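Limescale, hot water and the small café: a conversation with a water treatment engineer

Most of the service calls that reach the Skineck workshop in winter concern the same fault. A café reports that its boiler is slow to recover, the engineer opens the tank, and the element is coated in scale. We spoke to the firm's senior engineer on Mon 4 December about what owners should measure and how often.

"Start with carbonate hardness," the engineer says. "Total hardness is the figure people get from the supplier, and it includes salts that stay dissolved when you heat the water. Carbonate hardness is the part that comes out on the element."

A drop test kit is accurate enough for this purpose. The sample should be taken from the cold feed after the tap has run for 2 minutes, and the test repeated downstream of the filter. At one site in Coman the incoming water read 17 German degrees and the filtered water 7, a level the engineer would accept for tea and filter coffee but would want lower for a steam boiler.

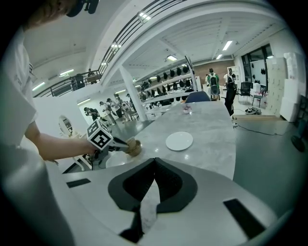 According to the engineer, the bypass setting is where most installations go wrong. A filter head blends treated water with a proportion of untreated water, and the proportion is normally set once, on the day of fitting. "The supply changes. A company may switch from a reservoir to a borehole in February and the hardness goes up by a third. The head is still set for the old water."

The workshop fits two makes of cartridge, Camero and Turamura, and the engineer has no strong preference between them. Both are rated in litres at a stated hardness, and the rating must be recalculated for the site. A flow meter on the feed is a cheap addition. Changing cartridges by the calendar alone is a poor method — a busy summer can exhaust one in half the expected time.

On descaling, the advice is conservative. Citric acid is used warm, never boiling, as calcium citrate can settle out of a hot solution and is harder to shift than the original deposit. "Drain it, rinse it twice, and test the rinse water with a pH strip before you refill. If the strip still reads acid, rinse again."

Heavily scaled elements are replaced. The old gasket goes with them.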